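What I took home from the Broltton open day

I went to the Broltton open day expecting a show. You know the kind: music, a robot arm waving a flag, a man in a headset saying "the future" every other sentence. What I got was a cold hall, pretty good coffee, and a machine that spent most of the afternoon working on old office computers. I loved it, and I've been arguing with people about it ever since.

The demo was run by Innes Pollock, who talked very little and mostly pointed. The job was putting a processor into a desktop tower and taking it out again, over and over – a thing I've done maybe twice in my life, both times holding my breath. Those little squares are fussy! Turn one the wrong way and you've got trouble, and I've bent enough pins to know.

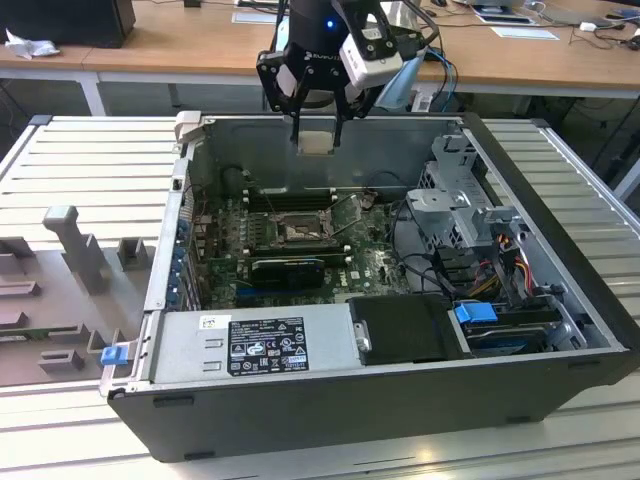
My friend Trudy Maihi, who came along for the ride, got bored after ten minutes. Too slow, she said, a kid with steady hands could beat it. She may well be right, but I think she's asking the wrong thing of it. A kid with steady hands doesn't want to do it 100 times before lunch, and I don't know anyone who should have to. I spent two summers in a repair shop opening cases all day, and what I remember is the sore thumbs and how careless I got by Thursday.

Where I part ways with the Broltton folks is the sales talk. A poster by the door promised 2,000 machines a month saved from the scrap heap, and when I asked when that would start, I got a smile and a brochure. Fine, it's an open day. But I'd have liked to hear more about the dull stuff, like what happens when a case is dented, or who gets called over when the thing stops with a part halfway in. Innes did answer that last one for me, quietly: he does.

And that's the job I'd want my nephew to learn. Give people the odd cases and the judgment calls, pay them properly for it, and let the arm have the boring ones. There's another open day in May, and I'm going back with a longer list of questions. Trudy says she'll wait in the car.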